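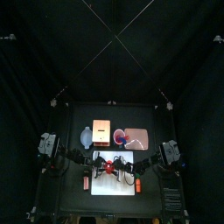
Chapter 2
Handling Small Parts on a Flat Board

By Lorena Farías and Beverley Hebden
Posted 29th February

We use cookies to remember your place in the book. By reading on you accept them. Manage settings

2.1 Scope of the chapter

Bench work on small parts depends on the surface on which the parts are set down. This chapter deals with that surface and with the parts themselves, in particular parts with a rounded body and several thin legs. Such parts are common in fittings and teaching kits, and they are awkward to place. The body is easy to grip but rolls if released on its side. The legs keep the body clear of the surface, but they bend, catch on cloth and seldom all touch the board at once.

The methods given apply to work by hand and to work by machine. Where the two differ, the text says so. Readers who have not yet covered the measurement of flatness should read section 1.4 first.

2.2 Terms

The bench is the fixed table. The board is a flat, rigid sheet laid on the bench, on which parts are placed. The surround is everything visible behind and beside the board when it is viewed from the working position. A legged part is any part resting on three or more thin supports. The rest position of a legged part is the position it holds when all outside force has been removed.

A legged part may have more than one rest position. The part used in the exercises at the end of this chapter has two: upright on its legs, and tipped with one side of the body against the board. Only the first is accepted as a correct placement.

2.3 Choice of board and surround

A pale board on a dark bench gives a clear edge on all sides. Dark legs show well against it, and a body in a strong colour can be told apart from both board and legs. The surround should be plain and dull. Black cloth is suitable if it is hung without loose ends near the board. Shiny sheet should not be used, as reflected light hides the point at which a leg meets the surface.

Shadows fall on a pale board more plainly than on a dark one. They are useful when a part is being lowered: the gap between the tip of a leg and the tip of its shadow closes as the leg comes down. With more than one lamp each leg throws several shadows, and the reader must learn which to follow. Zulu's bench notes, reprinted in Appendix B, recommend marking the lamp positions on a plan before work begins.

2.4 Holding from two sides

A rounded body held from one side tends to turn about the point of contact. Holding it from two opposite sides reduces this turning, provided that the contacts are level with each other. If one contact is higher, the part tilts as pressure is applied, and the legs on the lower side reach the board first.

Release is made in the following order.

1. Lower the part until the first leg touches.
2. Correct the tilt before lowering further.
3. Continue until the remaining legs touch.
4. Ease both contacts by equal amounts.
5. Withdraw sideways, clear of the legs, and only then upwards.

Cables and sleeves must be kept off the path of withdrawal.

Exercises for this chapter use the Skonamlow part set, sheet 124.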